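Lesetti two-finger gripper for packing benches

The Lesetti has two flat black fingers with squared-off tips and a small round hole near the top of each. It is sold to packing rooms that want help with repeat lifting.

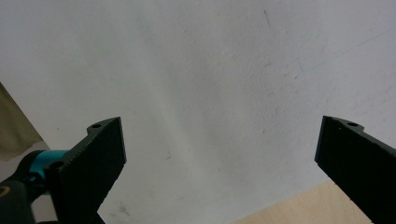
At Rodero, 3 grippers now cover the early shift. Staff who used to lift and place all morning check orders and deal with returns - pay grades stayed the same. Training takes 2 hours at the bench.

"My wrists are better for it," says Refugio Arriaga, packer. "I do miss the chat on the old line."

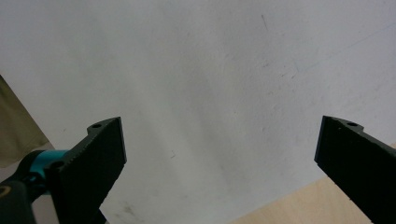
Page last changed: February, by Moataz Tazi

Spare fingers are sold in pairs, part no. 161. Orders of 100 pairs or more go through Joltix. Please talk to your staff before fitting - a sample rota is in the manual.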